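3 Materials and Observation Setting

3.1 Choice of container

Earlier work on egg storage in small households has mostly dealt with cartons of a dozen or more, where the effect of a single missing egg on handling is slight. Smaller packs behave differently. In a pack of 4, removing one egg takes away a quarter of the contents and moves the center of mass away from the geometric center of the tray, toward the cup diagonally opposite the empty one. Lytvynenko treats this shift as negligible below a dozen cups. Our pilot data did not support that position, and the four-cup pack was therefore adopted as the main test item.

The item is a clear plastic container, square in plan with rounded corners, with its cups in a two-by-two grid. A hinged lid of the same footprint closes over the tray, and a small tab on the free edge of the lid serves for opening. Cup positions are named as seen in the photographs: upper left, upper right, lower left, lower right. When the pack is turned on the table the names stay with the view, so the same physical cup may carry different names in different records. A second index, fixed to the hinge, is kept in the coding sheets for analyses that need it.

Transparency was a requirement. In the Hetora household diaries, participants with opaque cartons opened the lid to check the number of eggs before almost any other action, and this added an opening to the record that had nothing to do with cooking. With a clear lid the count can be read while the pack is closed, although the view through the plastic is a little hazy. The open and closed states are coded separately from the count for that reason.

3.2 Fill states

With one egg absent there are four possible arrangements. If rotation of the pack is disregarded these reduce to a single arrangement, but the position of the empty cup relative to the hinge matters for handling, so all four were retained. Figure 3 shows a closed pack holding 3 eggs, with the lower right cup empty. The remaining eggs are light brown to pale tan.
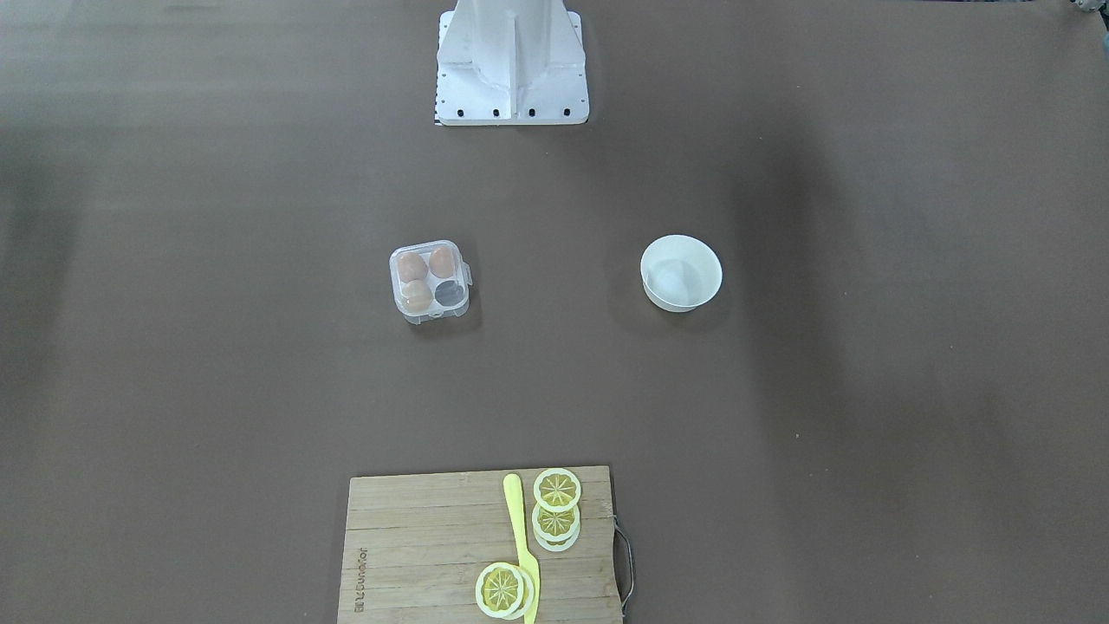
Shell color was not controlled beyond the exclusion of white eggs, which gave poor contrast against light tableware in the pilot. Small differences in tone between eggs were found useful in coding, as they allowed a coder to follow one egg through a sequence without marking the shell. Marking had been tried with a food-safe pen and was dropped after participants began to treat the marked egg as the one to be used first.

Eggs were weighed individually before each session and discarded if cracked. The empty pack was weighed once per batch. Packs were replaced at the first visible whitening along the hinge, a sign of fatigue in the plastic that was found to alter the angle at which an open lid comes to rest. A lid that does not lie flat raises the far side of the tray slightly, and this in turn affects how an egg seats in the cups nearest the hinge.

3.3 Tabletop context

A container observed alone says little about storage practice. In the 55 households of the diary sample, egg packs were seldom the only thing on the work surface, and the objects left beside them influenced where the pack was set down and which way the lid was opened. An open lid doubles the area the pack takes up. On a narrow counter this is often enough to bring it into contact with a board or plate.

Figure 4 shows an open pack among other objects. A light-wood cutting board with a metal wire handle lies at the far side of the brown tabletop, carrying four round lemon slices in two pairs and a bright yellow plastic knife between them. A round white plate occupies the left side. The egg container lies in the center, open, with the lid extending to the right and the upper left cup empty. Lemon was chosen as the companion food on practical grounds – the slices hold their shape and are easily told apart from brown shell at low image resolution.

Figure 4. Open four-cup egg container with 3 eggs, shown with cutting board, sliced lemon and plate.

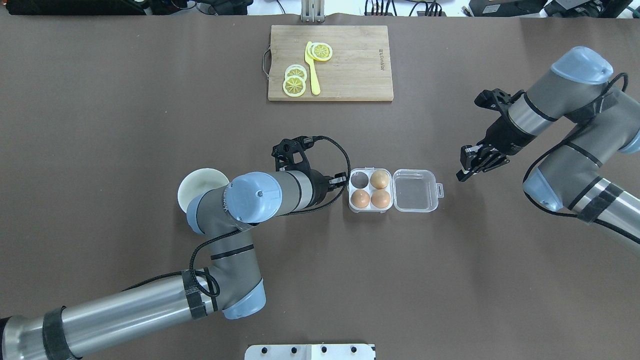

3.4 Coding of records

The full set comprises 2424 records. Each was coded for lid state, number of eggs, position of the empty cup or cups, and the nearest neighboring object. Coding followed the Cirnmont scheme with two changes. First, the category "partly open" was restricted to lids standing clear of both the tray and the table. Second, contact between the lid and a neighboring object was recorded as a separate variable, where the original scheme treats it as a kind of obstruction.

Aileen Lumbao coded the full set. A second coder worked independently on a subset drawn evenly across fill states, and disagreements were resolved by joint review. Most concerned the nearest neighbor when a board and a plate lay at similar distances from the pack – in such cases distance was taken from the edge of the tray, with the lid ignored. The tie-breaking rule given by Tasovov, which measures from the center of the closed footprint, was tested on the same subset and left the grouping of fill states unchanged.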